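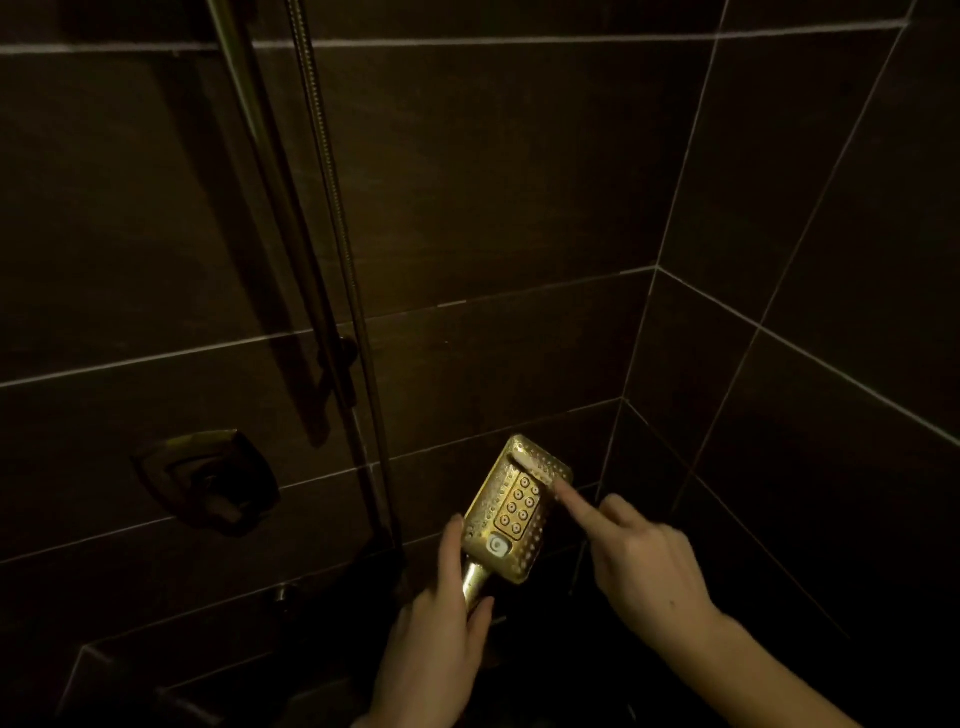 Ornora head camera kit: review after 50 recordings in a shower

We collect first-person examples for a learning system which must learn ordinary bathroom tasks. My colleague Dimas Latuheru does the training, and I do the recording and the labels. For this work we bought the Ornora kit: a head strap, a camera with its own lamp, and the Gremska labelling program. I have used it for 50 recordings, all of them of brass shower fittings on dark brown tiles.

Fitting and comfort

The strap is soft and it stays in place when I look down. After 9 recordings without a break my forehead becomes tired, so I stop there. The two wheels for tightening are too small for wet fingers.

Picture quality

Dark tiles are a hard test. In the middle of the view the lamp does well. I can read the position of each finger, and single drops of water on the brass are clear. Towards the sides the walls become nearly black, and a hand that goes there is difficult to label.

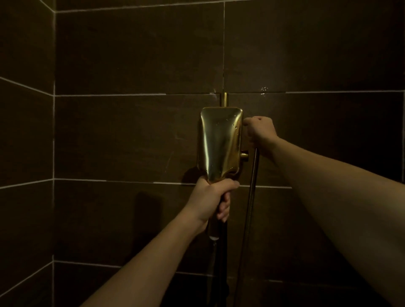

Both hands at the brass fixture, with the braided hose hanging below the right one.

Shiny metal gives strong highlights, but they did not hide the fingers. Shadows are the bigger problem. Dimas asked me to mark every recording where my own shadow lies on the wall, and there are many of these. Small engraved letters in a dark place are lost completely.

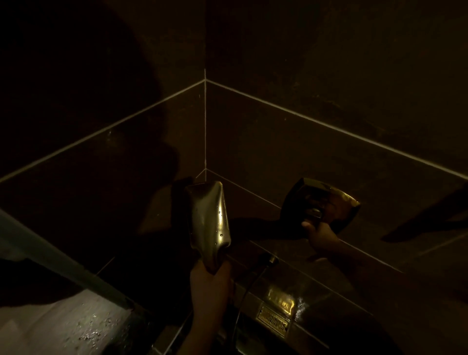 Left hand on the shower head, right hand on the valve handle. Note the shadow of the head on the left wall.

Labelling

Gremska lets me cut a recording into steps such as "reach", "grip", "turn" and "press". Two hands can have different labels at the same moment, and for me this is the best part of the kit. Saving is slow. The program closed by itself 4 times, and once I lost a whole afternoon of labels.

My opinion

I would buy it again for kitchens and bright bathrooms. For dark rooms I advise a second lamp on a stand, placed to the side. The manual is short but correct.

Stars: 4 out of 5

Nadhirah Lumbantobing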